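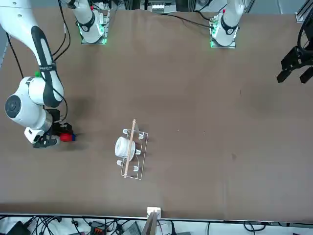
Two-arm table, view from the fixed camera. Right arm holding the small red piece, dish rack in the middle of the table.

Sunday, table notebook, Carnley workshop

Came in to sort out the right arm, which has been faulting on and off all week. Notes are in the order I did things, with the settings at the end for whoever runs the rack task next.

State on arrival: both arms parked, controller on, fault light on the right arm only. The log gave the same message as before, a communication drop at the gripper, always when the wrist is turned well over and the arm is reaching low across the table. It never comes up when the arm is held high. That points at the cable. A fault in the gripper's own board ought to come and go whatever the arm is doing.

1. Gripper cable

The thin black cable runs down along the upper link to the wrist. Somebody has tidied it since I last worked on this arm and pulled the slack out of it. It looks much neater and it is too short. With the wrist turned right over there was nothing spare at the last bend, and I could feel the plug being drawn sideways in its socket.

Powered the arm down, took the cable off at the wrist end and checked it with the meter while bending it along its length by hand. One core goes open when the cable is bent close behind the plug. It is fine everywhere else. So the cable is damaged at that end and needs replacing, and whoever fits the new one has to leave a loop at the wrist.

Replaced it with the spare from the drawer marked Eder. That was the last one. I have put two on the order sheet.

Routing for the new one: down the link as before, held at the band, then a loop loose enough to get two fingers through before the wrist. I left the green clip where it was on the link. Turned the wrist by hand through its whole travel with the power off, and the plug stays still in the socket at both ends. Please don't tighten this up to make it look better. If the loop catches on something, move the something.

Powered up, fault cleared first time. Ran the wrist end to end 12 times at slow speed with the arm low. No drop. Ran it again at working speed, also clean.

2. Base plates

While the arms were down I went round the base bolts. Left arm all tight. On the right arm the bolt nearest the table edge took part of a turn before the wrench clicked. The others on that plate were tight. I marked all of them across head and plate with the paint pen so we can see at a glance if one moves. The old marks had rubbed away to nothing, so there was no telling how long that one had been loose.

Both plates light green on power-up, as they should. The light only says the base has power and the controller can see it. It was green all week during the faults too, so don't take it as a sign that the gripper is talking.

3. Home position and the table height

A loose base bolt could have shifted the arm, so I checked the table height again with the right arm. Usual method: gripper closed, pointing straight down, lower in small steps until a slip of paper under the fingertips just drags. Did it at the four corners of the working area and once in the middle.

Middle and far corners agreed with the old values. Both near corners read low compared with the last set. I had expected that to be the bolt, but the left arm gave the same answer when I tried it on the corner it can reach, so it is the table. The brown top has a bit of give towards the near rail. I wrote the new corner values into the table file and saved the old one beside it with "before" added to its name.

Worth knowing for anyone teaching new positions: close to the near rail, stay a little higher than you would in the middle. The fingertips will touch before you think they should.

4. Gripper jaws

Cleaned the pads on both grippers with alcohol wipes. The right ones had a shiny patch near the tips from gripping small pieces. It mostly came off. The pads are worn but they will do for now.

Closed each gripper on the feeler gauge to see whether the fingers meet square. Left is good. Right closes slightly tighter at the tip than at the root. With the small red piece, held at the tips, that does no harm. With the stick it might, because the stick sits deeper in the jaws and can turn. I haven't corrected it. It wants the fingers off and the dowel pins checked, and I'd sooner do that when there are new pads to fit at the same time.

Grip force on the right was set at the top of its range. I don't know who did that or when. It isn't in this notebook. Brought it back to the middle setting. The red piece holds perfectly well there, including when I push it sideways with a pencil.

5. Checking the hold

With everything back on I had the right arm pick up the red piece and hold it just above the table while I watched the gripper readings. The position stayed put and the force stayed put. Left the arm there while I had my tea, left arm parked over to its own side. No drift in the readings when I came back and no communication drop.

After that, slow moves with the piece held: up, across, down to just above the surface again, wrist turned each way at every stop. This is the pose that used to bring the fault on, low and reaching out over the table. Clean all the way through.

The new count in the log for the gripper link is 283 good cycles with no retries. I reset it after fitting the cable, so that covers today only. Before the reset it had retries all through it, far more than the faults we noticed. Next time one of these arms starts misbehaving, look at the retry count first. It would have saved us most of the week.

6. Rack and loose parts

The rack sits lengthwise from the far side to the near side, near the middle of the table. It has no fixing and gets nudged each time a gripper touches a prong. I've been putting it back by eye, and I suspect that accounts for some of the missed placings we blamed on the arm. Cut two small corner stops out of the scrap plastic but have not stuck them down yet. I want agreement on where the rack should live before there is glue on the table.

Starting layout as I used it for the last tests: stick laid diagonally on the rack, white cup on its side in the rack against the stick, with its opening to the left. The cup is the awkward one. If the stick is lifted first, the cup can roll, and then the taught pick is no use. Cup first, then stick. The program on the controller has them the other way round. I left it alone and put a note at the top of it.

7. Cables on the table and under it

The cable to the left base comes in from the far edge and lies loose on the top. The left arm doesn't sweep through that spot in any of the saved programs, but someone moving it by hand easily could. It wants a clip at the table edge. I had none of the right size. On the order sheet.

The floor on the near side is a mess of black cables with the power adapter in among them. I traced the ones that belong to us and put a tag on each at the plug end. Two go nowhere at all and can come out once the people from Girmont have confirmed they are not theirs. Please leave the orange and black connector plugged in for now. I haven't followed that one to its far end.

Mind your feet there when reaching over the rail. I caught a loop with my shoe this morning and felt it pull.

8. Settings as left

Right arm: new gripper cable, grip force middle, speed limit at the lower of the two saved values. Leave it there for the first runs.
Left arm: unchanged apart from clean pads.
Table file: new near corner values, old file kept.
Controller: Proltari supervisor program restarted once, after the cable change. It takes its time coming back and shows both arms as missing while it does. Wait for it. Pressing reset during that stage sends it back to the beginning.
Log number for today's tests: 2260.

9. Still to do

Right gripper fingers off, check the pins, fit new pads.
Agree the rack position and stick down the stops.
Swap the order of cup and stick in the program and teach the cup pick again.
Clip for the left base cable.
Find the far end of the orange and black connector.
Check the paint marks on the right base after 3 full days of running. If that bolt has turned again, take it out and look at the thread before doing it up.
The old cable is in the tray on the bench with tape round the bad end. Keep it until the new ones come so we can match the plug.

Later, same day: ran the full rack task with the order changed by hand from the pendant. The cup went first and the stick after it, as above. Gripper link still at no retries. One miss on the cup, with the fingers closing beside the rim, and the rack had been knocked towards the rail on the run before. Put it back, ran again, picked it up. Both arms parked and powered down at the controller, main switch left on for the overnight log copy.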